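Gripper budget for bin picking, what did you end up paying?

vega_c
Boss gave me 800 for a second gripper. Haletti quoted 2254, before fingers. Fingers are extra, apparently.

nherrero
Buy the Haletti and skip lunch for a year. The cheap Desham I had lasted 40 days.

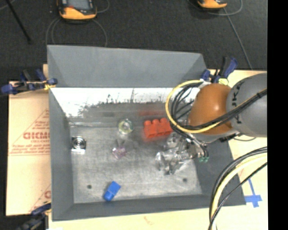
nherrero
Clear parts are where the money goes, and shiny metal bins don't help. Budget for lighting first.

zabala5
Disagree. Get a dull bin liner - then see if you even need lights.

vega_c
A liner I can afford. Asking for quotes in February.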